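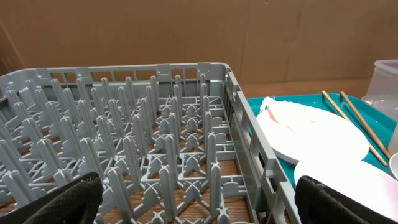 Should you scrape plates before they go in the rack? Scrape them, but there's no need to rinse them first. A commercial machine will deal with a film of sauce. It won't deal with rice, bones or paper, and all of those end up in the filter.

5 February 2023
By Evaristo Marino

This page covers clearing up after a shared lunch when you have a peg rack, a few trays and one table to work on. I wrote it for the kitchen at Sumampouw, where we put through 200 plates on a normal day, but the order of work is the same for a small hall or a staff room.

Set up the table

Put the rack down first. A plate rack is awkward to move once it's loaded, so choose the end of the table nearest the machine and leave it there. Keep a tray beside it for plates waiting their turn. Food containers and rubbish go at the other end.

You will also need:
a rubber scraper or an old spatula
a bin with a liner
a food scraps caddy
a dry cloth
a damp cloth

Sort the leftovers

Do the containers before the plates. Go through them one at a time and take out anything that isn't food. Wrappers and used tissues go in the bin. Check your council's rules on soft plastics before you put wrappers anywhere else, as they vary a lot from one area to the next.
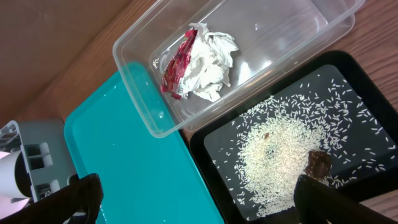

Rice in the black tray, with a tissue and a red wrapper in the clear container.

Uncooked rice needs a bit of care. Don't tip it down the sink. It swells in the trap and you'll be under there with a bucket by the end of the week. Hold the tray over the caddy, tilt it to one corner and push the grains down with the dry cloth. Use the dry one for this, because grains stick to a damp cloth and you end up spreading them across the table. Pick out any other bits of food by hand.

If grains have gone on the table, sweep them to the edge with the side of your hand and catch them in the empty tray. Wipe with the damp cloth afterwards.

Lids

Lids get forgotten. Shake off any drops over the sink and stand the lid on its edge to drain. Thin plastic lids can warp in a hot machine, so wash them by hand unless the base is marked dishwasher safe. Dry the groove around the rim before you put the lid back on, or the container will smell by the next day.

Load the rack

Stand plates upright between the rows of pegs, all facing the same way. One plate to a gap. Dinner plates go in first, working from the far wall towards you, and side plates fill what's left. If a plate leans on its neighbour the wash water won't get between them and you'll be doing both again.

Cups don't belong among tall pegs. They fall over and fill with dirty water. Put them upside down in an open rack, or wait and run them as a separate load.

Before sliding the rack in, look underneath it for cutlery that has dropped through.

Finishing up

Run the load and leave the rack to stand for 4 minutes with the door open. Plates air dry faster than you can towel them. Empty the filter after the last load and put the caddy out.

Spare racks are kept in the Histutell store, bottom shelf on the left.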